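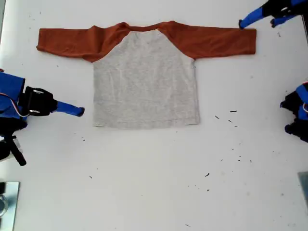

Folding and storage: frequently asked questions

Kulley clothing store, sorting and folding bench. Last revised 13/10/2022 by Dilek Ersoy.

Which garments does this page cover?
Children's long-sleeved tops, sweatshirts and small towels. Coats, knitwear and bedding have their own page.

How should a long-sleeved top be laid out before folding?
Front up, on a bare table, with both sleeves straight out to the sides. Smooth the body from the neckline towards the hem. Small wrinkles can stay.

Do the sleeves go in first or last?
First. Bring each sleeve across the body, then fold the body over it. On raglan tops the sleeve colour runs up to the neckline, so use the underarm as the folding point and ignore the colour seam.

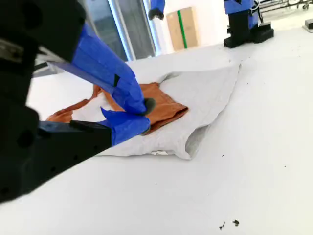 Sleeves are the usual cause of a pile that leans. A sleeve that goes in bunched leaves a lump, and every garment stacked on it tilts the same way. Orange cloth lying crumpled on a light grey top, as here, should be opened out and pressed flat by hand before the next fold. Check the fold line as well: it should be straight, and any cloth curling under at the side should be pulled out.

Should the table be wiped between batches?
Yes. Use a dry cloth. Flecks show up on pale fabric and are hard to find once the item is folded.

What is the folded width?
20 cm for tops. This fits the Prollex shelf boxes with a little slack at each side. A box that will not close is overfilled; take items out and start another.

Are towels folded the same way?

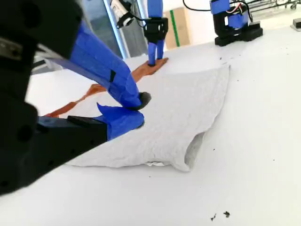

Towels are folded in half lengthways, then in half again. Terry cloth holds creases less well than jersey and tends to roll at the lower edge. The white towel has done so at the lower right, where the cloth lifts off the table and leaves a hollow. Flatten a roll of this kind before making the second fold. Narrow pieces, such as the orange-brown strip running behind the towel, are moved aside and folded separately.

How many items does the store hold?
2,524 at the September count. The shelving was planned for about 2,000, so tops are currently stacked two deep.

Who should I ask about labels?
Harvey Robichaud. Blank labels are in the drawer under the bench.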